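The Umbridge File

The alarm log for the Hotel Gentile showed a door opening at 2:16 a.m. on the service side and closing four minutes later. Between those entries, a case containing 16 pieces of jewelry left the building. The insured value was given on page two of the claim, and Ada Cattaneo had underlined it in pencil.

She read the log again. The service door used a magnetic lock with a backup battery. When power was cut, the lock released after a fixed delay, and the delay was written to memory. No delay had been written. The door had been opened with a valid card.

Card 311 was registered to Corrado Leone, night porter. Leone had reported it missing in April and had been issued a replacement the same afternoon. The old number should have been removed from the system. It had been moved to a list marked "pending" and left there.

Ada drew a line under the entry and turned to the staff statements. 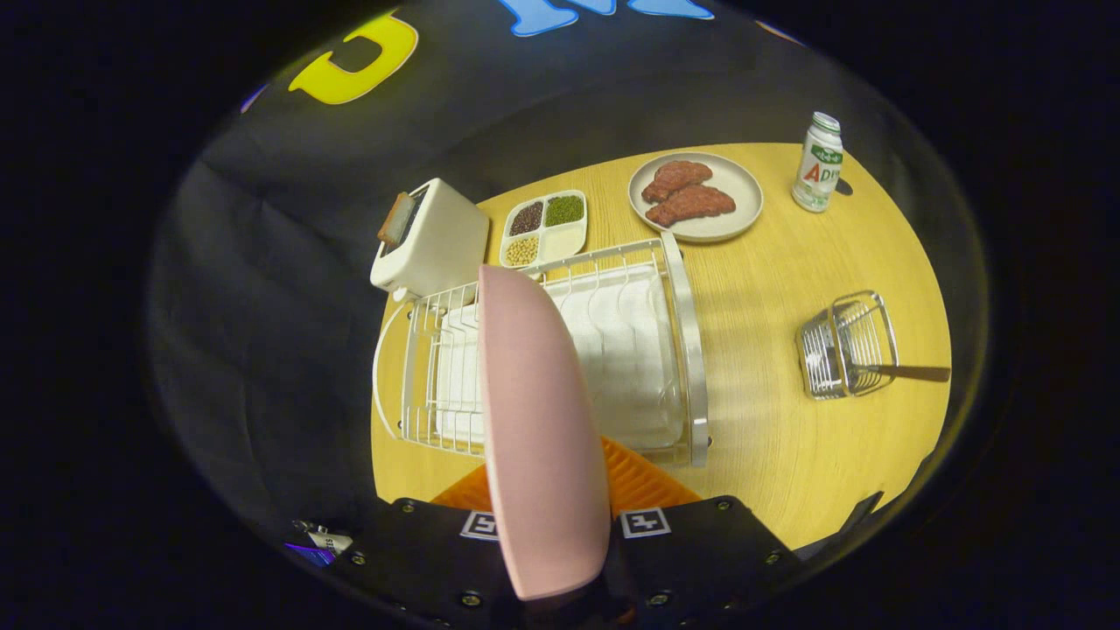
Lwazi Mathebula had read the same pages on the train from Narness and thought the porter was the wrong place to start. A lost card was only useful to a person who knew it still worked, he said, and the pending list could be opened from two desks. One was in the security office. The other belonged to the actress's own advance man.

"Kelemen," Ada said.

"Barnabás Kelemen. He had access for the length of the stay. He asked for it in writing."

She found the request. It was short and correctly filled out. Under "reason" he had typed "guest privacy." The manager, Gilles Delaunay, had signed it without a date.

The system kept a record of each search, but only the last 2000. Ada did the arithmetic on the back of the claim form. At the hotel's usual rate, that covered about five weeks. The theft was nineteen days old.

"It will still be there," she said.

Mathebula called the alarm company's office in Ulley and asked for the full export, with user names. The clerk wanted a case number. He read it out twice - the line was poor - and waited while she typed it in.

The file came through at ten past six. Ada sorted it by card number and scrolled down to 311. There were two searches, both made on the night before the theft, both from the security office. The user name was Delaunay's.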